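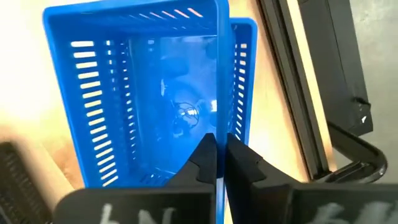
*One of the blue ones, with a loop of thin black cable inside.*

## Plovura slotted baskets: a long review of a very plain thing

I've had these for five months and I keep telling people about them, so I may as well write it all down in one place. They're plastic baskets. Rectangular, rounded corners, a flat rim, slots in the sides. I bought my first set at Trendik when I went in for light bulbs, and I've been back for more twice (and once more for the light bulbs, which I forgot).

The set was $15. I'd been using Anell bins before, the solid-sided kind, which cost me $23 and which I never liked much. You put something in an Anell bin and it's gone. With the Plovuras, the slots let enough light in that I can usually tell from the side whether I've got the basket with the chargers or the one with the sewing stuff. Not always! Dark cable at the bottom of a dark basket is still hard to spot. But it's a big improvement on lifting every lid in the closet.

### What I use them for

Cables, mostly. I used to keep every cord I owned in one shoebox and untangle it each time I needed one. Now there's a basket for charging cables, one for anything to do with the TV, and one for the cords I can't identify but am too nervous to throw out. Are they still tangled? Some of them, sure, a basket can't fix that. The tangles are smaller, though, and I know which tangle to go to.

I also keep one under the bathroom sink for sponges and brushes. The slots are great for this, with air getting in from the sides and the floor being slotted too, so drips have somewhere to go. Put a tray under it if your cabinet floor is bare wood. I learned that one in February.

One more goes in the fridge for yogurt cups and cheese, and it slides out like a drawer. I love this so much more than I expected to.

### Fit and shape

The walls taper in toward the base, so the top is the part to measure. My shelf is a Rimkutė, the narrow model, and I measured from the bottom of the basket like a fool and had to move a shelf pin. With that sorted, two go next to each other with only a sliver of space to spare.
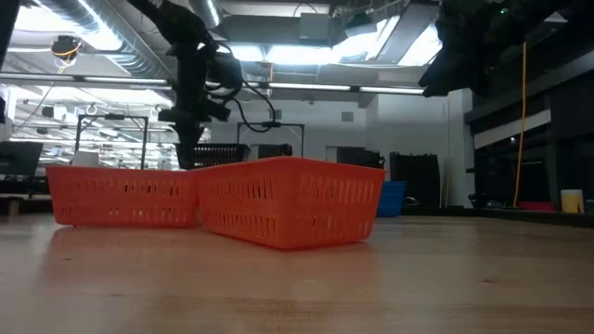
*Two of the baskets in orange-red, close together on the wood tabletop.*

The taper is also what makes them nest, and they nest beautifully. When I'm not using the spares they go inside each other and take up hardly more room than one. They do grip each other a bit when stacked like that, so give the top one a twist before you pull, or you'll pick up the whole stack.

The flat rim is my favorite part. It's wide enough to carry with your fingertips, and it doesn't dig in when the basket is heavy. I had one loaded with roughly 20 pounds of canned tomatoes and it bowed a little along the long side, and then went back to normal once I took the cans out. I wouldn't store cans in it forever, but for getting them from the car to the pantry it was fine.

### Cleaning

Warm water, dish soap, an old toothbrush for the slots. The toothbrush is the annoying bit. Dust collects on the inside edges of the slots, and a cloth just pushes it through to the other side. I do all of them in the tub on a Saturday every so often and let them drip. I haven't tried the dishwasher and I'm not going to risk it with plastic this light.

### Things I'd change

- No lids, and none sold separately at my store. For the closet I don't care, for under the bed I do.
- Small things escape. Pen caps, SIM card tools, sewing needles (ouch). I put a square of felt in the bottom of the sewing one and it's been good ever since.
- No spot for a label. I tie a paper tag through one of the slots, and it looks kind of cute, but a flat panel on the short end would be nicer.
- The price sticker leaves gunk. Use cooking oil.

### Would I buy them again?

I did, twice! Four and a half stars from me, with the half star held back for the missing lids. If you mostly store tiny loose parts, get something with solid sides. For cords, sponges, snacks, socks and the general stuff that ends up on the table by the end of the week, I'd go for these every time. Check the back of the Trendik aisle too, mine keeps the extra colors down on the bottom shelf behind the dish racks.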